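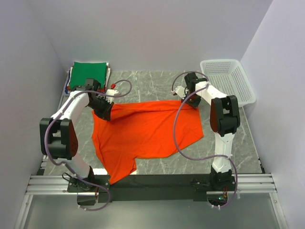 What is a tablecloth for?
A tablecloth covers a table to protect its surface from spills, heat marks and scratches, and to make the table look better during a meal or an event.

Tablecloth

A tablecloth is a piece of cloth spread over a table. Most are woven from cotton, linen, polyester or a blend of these. Some are made only for decoration, while others are meant for daily use and frequent washing. A tablecloth may be used alone, or it may lie over a thicker cloth that softens the sound of dishes and keeps the top layer from sliding.

History

Cloths were used on tables in parts of Europe by the time of the Roman Empire. In the Middle Ages, wealthy households covered their dining tables with white linen. Many of these tables were plain boards set on trestles, which were taken down after the meal, and the cloth hid the rough wood. Diners sometimes wiped their hands on the hanging edge. Separate napkins later took over this use.

Patterned linen damask became a sign of wealth in the centuries that followed. A household might own several large cloths and list them in a will. Power looms brought the price down in the 1800s, and cotton cloths became common in ordinary homes. Polyester came into wide use after World War II and cut down on ironing.

Materials

Linen is strong and absorbs water well. It wrinkles easily and is usually ironed while slightly damp. Cotton is softer and often cheaper, but it can shrink in a hot wash. Polyester holds its color and dries quickly, though greasy stains may be hard to remove from it. Oilcloth and vinyl can be wiped clean and are often used in kitchens and outdoors.

Damask has a pattern woven into the fabric and can be seen on both sides. Printed cloths usually have a right side and a wrong side.

Size and drop

The part of a tablecloth that hangs over the edge is called the drop. To find the right size, the drop is doubled and added to both the length and the width of the table. For a round table, the doubled drop is added to the diameter. A drop of 9 inches is suitable for most home meals. At formal dinners the drop is often 15 inches, and banquet cloths may reach the floor.

Square and rectangular cloths have four corners that hang lower than the sides. On a round table this gives a pointed outline, which some people prefer to an even hem.

Care

Stains are easier to remove when they are treated early. Cold water is used first on blood, egg and milk, as heat can set them. Candle wax is left to harden and scraped off with a dull knife. The mark that remains can be lifted by pressing the cloth with a warm iron between sheets of plain paper.

White cotton and linen can usually be washed warm. Dark and bright colors are washed separately the first few times. Large cloths are easier to fold with two people, each holding the corners of one short end. Cloths kept for a long time may turn yellow along the folds, so some owners roll them on a tube or refold them along new lines.

Manufacture and hire

Many hotels and caterers rent their tablecloths. The Plavano linen service keeps over 400 banquet cloths in stock and washes them at a laundry in Mabuza. Rental cloths are mostly polyester and are checked for holes and loose hems after each wash. Worn cloths are cut down for smaller tables or sold as rags.

Hand-embroidered tablecloths are still made in small numbers. Daranee Wiriya, a textile teacher in Peteo, has collected border patterns from local families and published them as charts for cross-stitch.

See also

Napkin
Table runner
Placemat
Damask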